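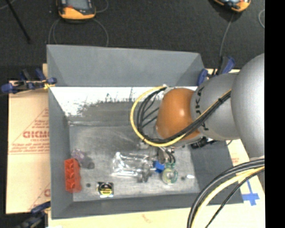 This site uses cookies to remember your preferences. Accept / Manage

Progress report to the Maldonado fund, second period
Last updated: 12/22/25

The short version is that the photon source works, the cryostat mostly works, and the building is trying to kill us both.

When we last wrote, in September, the source was producing pairs in bursts and then sulking for an hour. We blamed the pump laser, then the crystal, then the crystal's mount. The trouble was the crystal's oven, which drifted whenever the ventilation upstairs switched over. The oven now has a new controller and a foam box that would embarrass a school science fair. Since the box went on, the longest uninterrupted run is 70 hours, and it ended when we needed the bench.

Work on the memory side has been slower. The plan called for storing one photon of each pair in the doped crystal while its partner goes down the fiber to the Petis lab and back. Storage on its own is fine. The fiber on its own is fine. Put together, they produce a coincidence signal that you can see if you already believe in it. We don't want to report a number from data like that, and we would ask you not to ask for one until spring.

Part of the loss has been traced. The fiber route passes through 8 patch connectors, of which our drawings showed 3. Cleaning them helped more than anything clever we did this year. Replacing the worst ones is next, pending permission from whoever owns the duct, a question that has now been open longer than the experiment has.

The detectors arrived from Andgate in October, late but in good order. Their dark counts are lower than the ones we budgeted for, and they are also louder, or at least their compressor is. Meetings have moved down the hall.

Software: the timing code, which we call Prulement for reasons lost to a whiteboard, was rewritten over the summer. It now handles all channels at once and no longer requires a person to sit beside it and press Enter. It has found two mistakes in our older analysis. One was harmless. The other made an earlier plot look better than it should have, and a corrected version is going out with the annual data release.

Spending is under plan on travel and over plan on helium. We would like to move the unused travel money across, and a request form is attached. Helium went up twice in the period, and the recovery line leaked for most of a month before we found the fitting. The fitting cost less than lunch. We lost more than 400 liters through it.

Next period:

Replace the bad connectors and remeasure loss on the full route.
Repeat the storage run with the new detectors, at night, with the elevator parked.
Decide whether the second crystal is worth growing or whether we are just fond of it.
Submit the oven paper, which is short and may be the most useful thing we produce.

We are one quarter behind on the storage milestone and level on everything else. An extension isn't being requested yet.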